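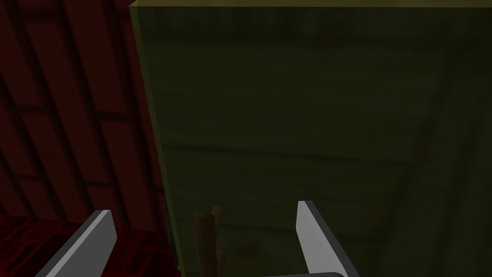

Plomard's simulated gripper, open beside a small brown wooden object.

Plomard 2 is out this December, and I get to be the one at Mirholm who tells you! It's our planning software for two-arm robots, and I've lived with it in our Bravilton office long enough to be a bit attached.

The big change is the planner. It now checks 500 candidate paths before an arm moves, up from 300 in the last release, and you can pause it at any point and see why a path got thrown out (my favorite part – I use it daily).

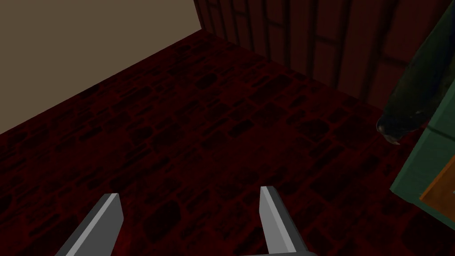
We also rebuilt the room editor with our friends at Majali. You can swap walls, floors and furniture without touching your control code, and dark, busy textures are in there on purpose, so your perception stack has to work for its supper.

Our test suite has 1438 tasks, many of them built on cabinets and drawers, and every one ships with the download.

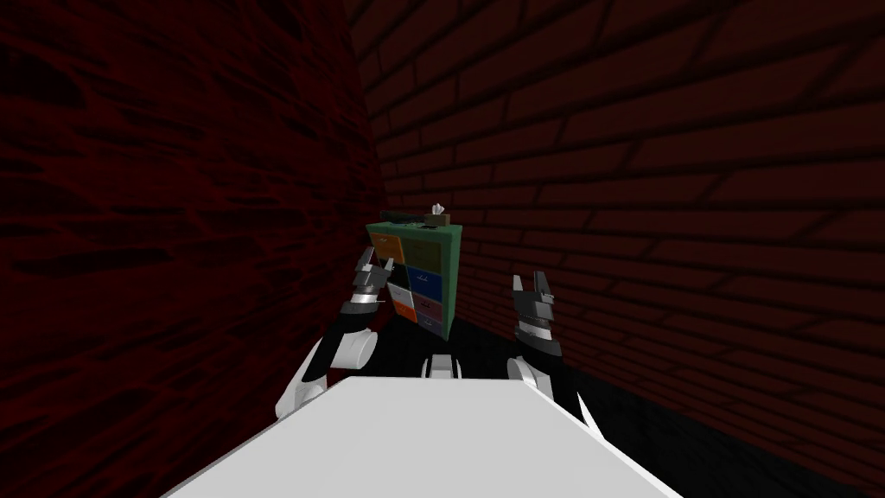
Existing Plomard users get the update free, and your old project files will open as they are. New licenses are on sale now through the Mirholm website – write to our press desk if you'd like a review copy.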